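# Chest freezer hum coming through the floor into the room below

Feltport Help › Home › Noise and vibration

**tallow_lane**

I have a Vestden 1159 chest freezer in an upstairs utility room. The floor is vinyl sheet over plywood on wood joists, joists 14 inches deep, no insulation between them as far as I can tell from the one recessed light I pulled down. Loaded, the freezer weighs 200 pounds. Directly below is a bedroom.

When the compressor runs, there is a steady low hum in the bedroom. In the utility room itself the freezer is fairly quiet. The hum downstairs is strongest near the wall with the closet and almost disappears in the middle of the room. It is worst at night because nothing else is running.

Done so far:

- Leveled the freezer. No change.
- Pulled it away from the wall by a hand's width. Slight improvement upstairs, none downstairs.
- Put a rubber-backed doormat under it. The hum seemed a little lower in pitch for a day, but I may have imagined that.
- Checked that nothing is sitting on the lid.

I am looking at foam or rubber pads for the feet. The Clarkska ones come in three grades and the package does not say what the grades are for beyond "light," "medium" and "heavy." D'Souza sells a cork and rubber sandwich pad by the sheet. Is either worth buying, or does the sound have to be dealt with from the ceiling side? I would prefer not to open the ceiling.

**subfloor_notes**

Structure-borne noise, by your description. If it is quiet in the room with the machine and loud in the room below, the sound is going through the feet and into the joists. Ceiling work would help a little but it is the expensive end of the problem. Start at the feet.

The part that matters with pads is how far they compress under the load. A pad that does not visibly compress is acting as a hard spacer and passes almost everything. A pad that is crushed flat is also a hard spacer. You want it in between, and you want it to stay there for years. Your doormat was spread under the whole base, or at least was much larger than each foot, and rubber that thin has very little give. I would expect it to do nothing at a low hum.

Work out the load on each foot before picking a grade. Do not divide the total by the number of feet and stop there. On a chest freezer the compressor is at one end, so that end carries more. Slide a bathroom scale under each end in turn, with a block of the same height under the other, and write down both readings. Unplug it first and get a second person for the lifting.
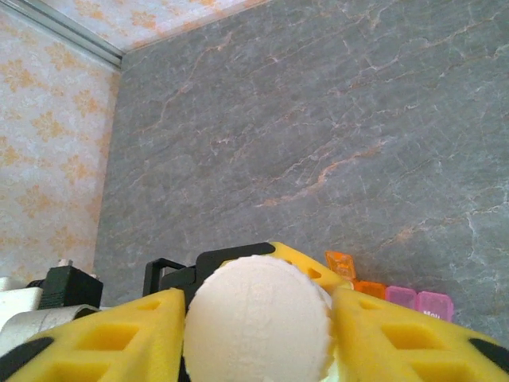
Pad shape is the next thing people get wrong. A tall narrow pad bulges and leans when the floor is not perfectly flat, and a freezer that gets bumped by a laundry basket will walk off it. Short and wide is more stable. The proportions of the white puck in the photo are reasonable for this: round, and thick for a disc. It also has a faint seam down the middle, and on any pad with a line like that I would do a squeeze test before trusting it. Press the pad between your palms, then shear one half against the other. If the line opens, the pad is two pieces joined together and the joint may let go under a sideways load. If nothing moves, it is probably only a mark from the mold. I can't tell which from a photo.

Be careful with foam in general. Soft open-cell foam feels right in the hand and will be flat in a week under a loaded freezer. Even good closed-cell foam creeps. If you go that way, measure the gap under the cabinet on the day you install it, and again on a Sunday a few weeks later. If the gap is still shrinking, the foam is too soft or the pads are too small.

For the Clarkska grades, I would go by load per pad and ignore the words on the front. There should be a load range on the back of the card or on the sheet inside. If there is not, put the box back. The cork and rubber sheet from D'Souza is durable but stiff. Cut small enough to load it properly, it will take out some of the higher harmonics. It will not do much for the lowest part of the hum.

Two things to check at the same time:

1. The compressor has its own rubber mounts. Look through the rear or end grille with a flashlight. If a shipping bolt is still tightened down through a mount, the mount is shorted out. Check the manual before loosening anything.
2. Refrigerant tubing touching the cabinet or another tube. Do not bend it. With the compressor running, press lightly on the cabinet panels one at a time. If the hum changes, that panel is involved.

**ohmsandends**

just move it to the garage

**marl_and_grit**

Adding to the long answer above, which I mostly agree with.

The location in the room matters more than it has been given credit for. You said the hum is strong near the closet wall below and weak in the middle. That sounds like a standing wave in the bedroom, and what you hear at the pillow depends on where the pillow is. If the bed is against the closet wall, moving it is free and can be tried tonight.

Upstairs, find out which way the joists run and where they bear. A machine at mid-span is sitting on the most flexible part of the floor. Moved to the end of the span, over or next to a bearing wall, the same machine will usually shake the floor less. If the utility room allows it, try this before buying anything. Run the compressor for ten minutes in each position and have someone listen below.

If it cannot be moved, a platform works better than loose pads in my experience. Two layers of plywood glued together, slightly bigger than the freezer footprint, with pads under the platform. The freezer sits on top on its own feet. The advantages are that you can put the pads where you want them, with more of them under the compressor end, and the extra weight loads the pads more evenly. Keep it clear of the walls on all sides. One corner touching the baseboard undoes the whole thing.

I would not use foam for the platform. Rubber pads with a published load rating, or small spring mounts if you have the height. Springs need a damper of some kind, or the freezer will wobble when the lid is shut hard.

**tallow_lane**

Thanks. Scale readings: the compressor end is clearly heavier. Joists run the short way across the room and the freezer is at mid-span. There is a spot beside the door that is over the hallway wall, and the cord reaches. No shipping bolt that I can see. Moving it first, then pads. The garage has no outlet.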